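3.2 The seasonal bag as a year-round container

We had expected, when we began the home visits, that the bags people kept would sort themselves fairly neatly into those for groceries and those for everything else. The households were kinder to us than that and a good deal more interesting. Of the 917 bags entered in the inventory, 343 carried some kind of holiday decoration, and a great many of these were in everyday use when we came across them in July, hanging from door hooks, holding knitting, or standing beside the washing machine with a load of clothespins inside.

Our participants in Vengate and Bolger spoke about these bags with real affection, and we have tried to keep some of that in what follows. One woman in Bolger told us that her Christmas bag "doesn't know what month it is," and she saw no reason to tell it. Others were a little shy about the subject, and turned the printed side to the wall when they set the bag down - a small habit we came to look for and saw in both towns. Several people had been given the bag with a present in it, and kept using it long after the present itself had been eaten, worn out or passed along to a cousin.

Jute bags deserve a few words of their own. People liked that a jute bag will usually stay up by itself on a table while both hands are busy packing it, something they missed in thin cotton bags, which had to be held open with an elbow or propped against the toaster. They also liked being able to look straight down into the bag and find what they were after. Against this, they complained of fibers that came off on sweaters, and of creases that set into the cloth when a bag had been folded flat in a drawer for too long. Rope handles were generally thought comfortable on the shoulder, though two participants found them bulky to tuck away and had taken to tying them together.

The decoration tends to sit on the outside only, and this matters more than we first supposed. From above, which is how the owner mostly sees a bag while filling or emptying it, a holiday bag with a plain lining looks much like any other. Figure 3 gives a view of this sort, with the tan weave of the interior taking up the middle of the bag and the Santa print confined to the green panel on its outer side. We came to think of this as the owner's view, and of the printed panel as the neighbor's view, and the two terms are used in the remainder of the paper. They are also the terms used in the Lulledix coding sheet, where each bag is given a separate entry for either side.

Figure 3. Jute tote bag with green outer panels and cream rope handles, standing open on a tabletop (owner's view).

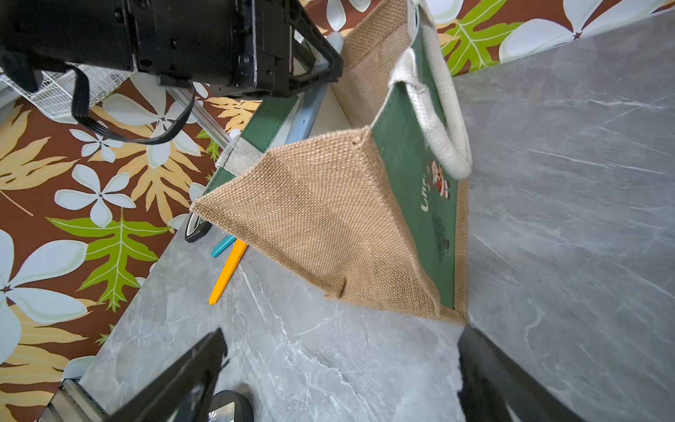 3.3 Bags kept inside other bags

Nearly every home we visited had one bag whose work was to hold the rest. It was seldom the largest, and it was very often the oldest - a point our participants were happy to explain at length, and to which we now turn.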